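Home | News | Community | Classifieds | Contact

Gosselin centre puts off second arm, buys cables

The Gosselin Skills Centre will not be getting a second robotic arm this year, after its equipment budget came in at $3389 and the arm did not.

The centre, which runs training and trial work with table-mounted arms, had hoped to order a matching unit from Forkach in May. The quote left out the controller, the mounting plate and freight, all of which are apparently considered extras by people who sell arms.

The revised plan is humbler. The largest line is $947 for a spare gripper from Vimia, followed by $900 for a year of Jisine's maintenance cover, a product the centre has declined twice before and now speaks of with real warmth. What remains goes to cables, mounting hardware and 4 replacement joint covers, with a small sum held back for whatever was forgotten.

Something is always forgotten. The last budget made no allowance for objects to pick up, and the shortfall was met from the tearoom and the nearest cupboard – an arrangement the new plan formally adopts under the heading "consumables".

Prospective buyers were told at Sunday's open session to cost the bench before the arm. Power, floor space and storage should be priced first, the centre's planning sheet advises, along with a chair somebody is willing to sit in all afternoon. 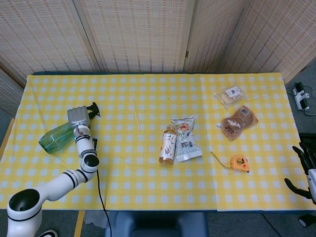
The gripper over a green spray bottle, with tea, bread and a tape measure sharing the table.

The second arm goes back on the wish list for next year. Forkach has offered to hold its price until then, freight excluded.

Contact the newsroom | Copyright, all rights reserved | Back to top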